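From: Normand Perron
To: konon-list
Date: 5 June 2022
Subject: Re: [konon-list] Open day at Landry - worth the drive?

Normand Marchand wrote:

> Did anyone get to the Landry open day? I had my name down and then
> the furnace man came. I'd like to know three things. Is the Huro arm
> as slow as people say, did they let visitors near it, and is there
> anything in it for those of us who are still working with one
> secondhand arm and a card table? Also whether there was lunch. The
> notice in April said "refreshments," and I have been burned by that
> word before.
>
> N.M.

Normand,

I went, so you get the report, and everybody else on the list gets to put up with two Normands again.

Lunch first. There was coffee and there were rolls, and the rolls were gone by 10. I am told they were good.

Landry is easy enough to find if you ignore the sign, which sends you to the loading dock of the place next door. Parking is behind. They took us through in groups of seven, which became groups of 8 or 9 once people started bringing their cousins, and each group got a talk, a demonstration, and a short stretch at the end for questions that mostly went to one man who wanted to discuss hydraulics. There are no hydraulics in it. He was not put off.

The talk was given by a young woman who had clearly given it several times already that morning and was hoarse. The short version is that the Huro has a small camera down at the wrist, and it finds its way around the work by looking for printed markers, the square black and white kind. The software on top of this is called Zuvivard, and she pronounced it two different ways, so I won't commit myself. I asked how far you can trust the arm if you switch the markers off and let it go by its joint readings alone. She said "further than you'd think," and then, after a moment, "but don't."

So to your first question. Yes, it's slow. It is slow the way my uncle was slow at backing up a trailer: stop, look, think it over, move a little, stop. They run it at a crawl for visitors and I gather the working speed is better, but we didn't get to see the working speed, and I put that in the same drawer as the rolls. A boy in our group asked if it was broken. To be fair to them, it didn't hit anything while I was there, and I can't say that for my own arm in any month you care to pick.

Second question: no, you don't get near it. There's a line on the floor and a man whose job is the line. What you do get is a monitor on a stand with the view from the wrist camera, and I ended up watching that more than the arm itself. It changes how you think about laying out a job. From where you stand everything looks wide open and easy. From the wrist it's all edges and dark gaps, and the one marker it has a good look at is doing most of the work. The others come in half cropped or soft, or with something standing in the way. They've put up a page with a few things from the day, and I took this off it:

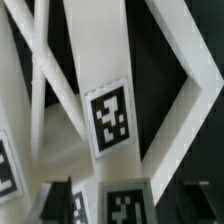
I got into a bit of a back and forth with the hoarse young woman over how many markers you need in view at once. Her position was that one sharp one beats several bad ones, provided it's flat and you know exactly where it's stuck down. My position, based on years of doing it badly, is that you want spares, and you want them at different distances so a bump doesn't lose you the lot. We agreed that the real trouble is paper. People print the things out, cut them with whatever scissors are in the drawer, and leave too little white around the black. Then they write to a mailing list to complain about the camera. I didn't tell her which mailing list.

She also said they got through around 1,000 test moves getting ready for the day. I asked how many went wrong and she said they had kept the log. I took that for an answer.

Third question, whether there's anything in it for us. Some. You are not going to buy a Huro, and neither am I, and the price sheet was of the kind that has no prices on it. But the marker business carries straight over to a card table. I went home, threw out my old set, printed new ones on heavier stock with a decent white margin, and glued them down flat with the stuff from the picture framing kit. Then I measured where they were, a step I had been skipping since we started Konon. My arm now misses in the same place every time. I call that progress - you can subtract a miss like that.

Two practical notes if they hold it again. Wear decent shoes, there is nowhere to sit until the very end. And go in an early group, both for the rolls and for the talk while she still has a voice.

I have the handout, such as it is, and can drop it off when I bring back your torque wrench. Yes, I still have your torque wrench. How did you make out with the furnace?

Normand P.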